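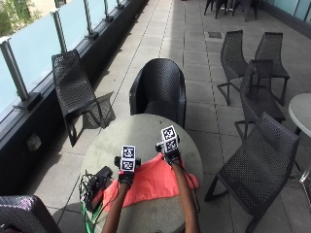

Womwood shared workshop
Progress report to the Penditz small grants fund, October

We have moved outdoors! The cloth-folding build now runs on the terrace as well as at the bench, and it has been our best month so far.

Both hand cubes are done. Each one carries printed markers on its faces, so the tracker can work out where the hand is and which way it is turned. Our first set had glossy labels that washed out in sunlight. The new ones are matte, and the tracker held both cubes in 81 of the takes we logged this month — well past the 50 we promised you.

The cables are still a nuisance. They run back along both arms and pull a little on a long reach, so we want lighter ones before winter.

Spending: the cable order from Ferreira came in under budget, and the savings went toward gloves. The Kuvon controller is late, which holds up the gripper half of the project by four weeks. Everything else is on schedule.

Next up: towels, then shirts (sleeves are going to be fun), and a first try at replaying a recorded fold on the bench arm. We'd love to have you over to see it — afternoons after 4 are best.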